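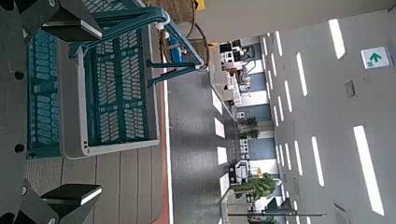

Skeleck says shoppers want fewer plastic bags. Its own numbers are thin

2024-01-18 | 2 min read

Grocery chain Skeleck will stop giving out plastic bags at 15 of its stores in May, the company said, and will charge for paper ones. Shoppers who bring a bag or basket from home will get a small discount at the register. How small, it would not say.

The chain points to a survey of 2000 customers, most of whom said they would "happily" go without plastic. It has not released the questions, and the survey was run by Briroter, the firm that will supply the paper bags.

"Saying yes to a survey is free," said Attila Balogh, who teaches retail economics and has followed bag fees in 3 other chains. "I would like to see what people do when it's raining and they left the bag in the car."

Catinca Gavrilă, a spokeswoman for Skeleck, said the money from paper bags would go to "local green projects." Asked which ones, she said a list was being drawn up.

The produce aisle is not part of the plan. Thin plastic rolls for fruit and vegetables will stay, as will the shrink wrap on cucumbers.

Rival chain Pidov dropped a similar plan last year after one month and never published its results.

Recent items
Pidov to close two downtown stores
Egg prices slip, but not at the register
Are self-checkout lines any faster?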